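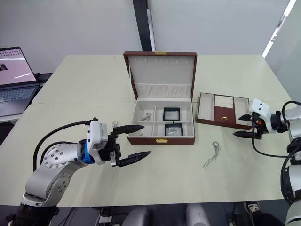
Repacking a jewelry box after two months of not repacking it

I do this in February every year and this year it slipped to April 2025. The subject is storage of small silver: chains, rings, one or two pendants. I have written about the tool drawers before and this follows the same method. Take the container apart, look at what each part is for, then put things back where the part suits the thing.

The box is the hinged type with a lid that stands up on its own. Brown leather-look outside, cream fabric inside. There are three places to put things: the lid, the base, and a tray that lifts out by a small gold knob in the middle. I bought it used at the Thibodeaux Street market, and the seller wanted 30 dollars. It has no maker's label that I can find. Farzad Dehghan thinks it is a Priditz, but he thinks that about most boxes.

The lid

Along the top edge of the lid is a row of small fabric loops, and under them a pleated pocket. The system is simple. The clasp end of a necklace goes through a loop, the chain hangs down, and the loose end drops into the pocket so it cannot swing. One chain per loop. Two chains on one loop will find each other within a week, and if one of them is a fine curb link you will spend an evening with a pin.

The pocket is shallow and the pleats grip. A thin chain slides in without help. A heavy pendant pulls the pocket forward and then presses on whatever is under it when the lid is shut, so heavy pendants go in the base.

Before hanging a chain, I lay it out straight on the table and fasten the clasp. A fastened chain can still tangle, but it can't thread itself through another one. If there is a kink, work from the clasp toward the middle and don't pull. For knots I use two sewing needles and a drop of baby oil on wax paper, then a wash in dish soap. Dry it fully before it goes anywhere near fabric.

The tray

The tray holds ring rolls in the middle and has an open compartment at each side. The rolls are for bands and low settings. A ring should go in about two-thirds of its height and stand without leaning. If it leans, the roll has gone slack, and you can firm it up with a strip of cotton batting pushed in from the end. I did this to one roll last year and it has held.

Tall settings are a problem in a tray like this one because the base of the lid pocket comes close to them when closed. I measured the clearance with a bit of modeling clay on top of my highest ring. The clay came out flattened but the ring had not touched. That is too close for me, and the ring now lives in a side compartment, lying down.

The other side compartment takes studs. I keep each pair pushed through a square of card. Plastic bags work too but they slide over one another and you end up opening all of them.

The base

Under the tray, cream dividers make the compartments. The long narrow one on the left is the right shape for a bracelet laid flat, or for small pieces in a line. To the right I keep square black-framed display cases, the kind with a window, one behind the other. They take up more room than the piece inside needs. What you get for the space is that a small silver item stays put, and you can see what it is without handling it.

Sepehr Ghorbani asked in the comments on the last post whether the cases slow down tarnish. A little, if they close well. Most cheap ones do not seal. I put an anti-tarnish tab (Nustley, the plain paper kind) in the long compartment and change it when I repack. Don't let the tab touch the silver. Keep rubber bands out of the box entirely, as they carry sulfur and will mark a chain faster than open air will.

Order of work

1. Open the lid and lift out the tray. Set it flat to one side.
2. Empty the base. Vacuum with a stocking over the nozzle.
3. Wipe every piece with a dry silver cloth. No dip on anything with a stone glued in.
4. Base first, then the tray contents with the tray still on the table.
5. Tray back in. Press lightly on each corner. If one rocks, something underneath is too tall.
6. Necklaces last, in the lid.
7. Close slowly. If you feel resistance, open it again and look at the tall rings.

Necklaces go last because a full lid is heavy and the hinge on mine has some play. I plan to tighten it, but the pins are small and I don't yet have a driver that fits. The Drateo set I ordered stops one size too large.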